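# Section 3: Packing and Hanging the Sequin Strands
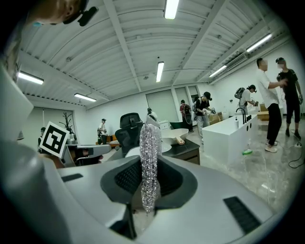
## Before you start

I've been hanging Skollwood strands for years now, first for school dances and then for pretty much anybody who asked me nicely, and most of what's in this section I learned by getting it wrong in somebody's hall with an hour to go. If you've come straight from Section 2 (measuring the room), great, keep your sketch handy. If you skipped it, go back and do the ceiling height at least. I'll wait!

You'll need:

- your strands, still in their sleeves
- one Baxter hook per strand, plus a few spares
- cotton tape or soft string (no fishing line, please)
- a flat tray or a clean sheet
- a stepladder and a person to stand at the bottom of it
- small scissors

Clear a table and put the sheet over it. Sequins catch on everything. I once wore a chunky cardigan for a whole set-up and went home with half the order attached to my sleeves.

## Taking a strand out of its sleeve

1. Open the sleeve at the end with the loop. The loop end is stitched twice and feels a bit thicker between your fingers.
2. Pinch the loop and lift straight up, slowly. Let the strand follow by its own weight.
3. If it stops, stop with it. Lower it back down an inch or two, give it a little wiggle, and lift again.
4. Hold the strand up until it quits spinning. They all spin at first — just let them.
5. Lay it on the sheet with the loop toward you.

**Caution:** Don't pull from the middle. The thread runs in one long line, and if it snaps in the middle you'll be picking up sequins until June.

**Note:** The long strands are 900 mm and the short ones are 500 mm. They look a lot alike once they're piled up, so I keep the longs on the left side of the table and the shorts on the right. Glenys Wihongi does it the other way around, and we've agreed not to discuss it.

## Checking for snags

1. Run the strand lightly between your thumb and finger, from the loop down to the tip. Go down only. Going up flips the sequins the wrong way and it scratches, too.
2. Feel for knots. A tiny one you can leave alone.
3. If there's a bigger tangle, lay the strand flat and loosen it with the closed tips of the scissors. Work from the outside of the tangle toward the middle.
4. Snip off any stray thread longer than a fingernail, but leave the bottom knot alone!

If a strand is past saving, put it in the repair bag. The good sequins can go toward patching another one, and there's a whole page on that in Section 5.

## Hanging

1. Start at the far end of the room and work back toward the door you'll be carrying things through. I did it backward my first time and had to duck under my own decorations all afternoon.
2. Fix the hooks first, all of them, before a single strand goes up. Leave 80 cm between hooks for a loose look. Closer is fine over a stage or a cake table.
3. Put the loop over the hook and let go gently.
4. Get down, walk to the door, and have a look. Then move whatever's bugging you.

**Caution:** Keep strands well away from light fittings, sprinklers and anything that gets warm. Check with whoever runs the building before you attach anything to a ceiling or a beam. Some places only allow tape, some only allow clips, and one place I worked wouldn't allow either (we hung everything from coat racks and it looked pretty good).

**Caution:** Watch out for air conditioners. A strand hung right in the draft will twist itself around its neighbor. Move it over a few feet, or use a short one there.

## Mixing long and short

Two longs, then a short, then two longs again is my usual pattern. Vaughan Pirihi likes them totally random, and his always look better in the evening, so go with your gut. If you're doing a doorway, use shorts only, unless you want everybody's hair full of glitter.

## Taking down and packing away

1. Unhook one strand at a time, holding the tip in your other hand.
2. Lower it into the sleeve tip first, so the loop ends up at the opening, ready for next time.
3. Fold the top of the sleeve over once. Don't roll it, it creases the thread.
4. Store the sleeves flat in the box, no more than 3 layers deep, somewhere dry.

Hooks go in their own bag. Loose hooks in the strand box are how most of the repair bag gets filled, and yes, I'm speaking from experience!

Replacement hooks and spare sleeves are listed on the parts page at the back.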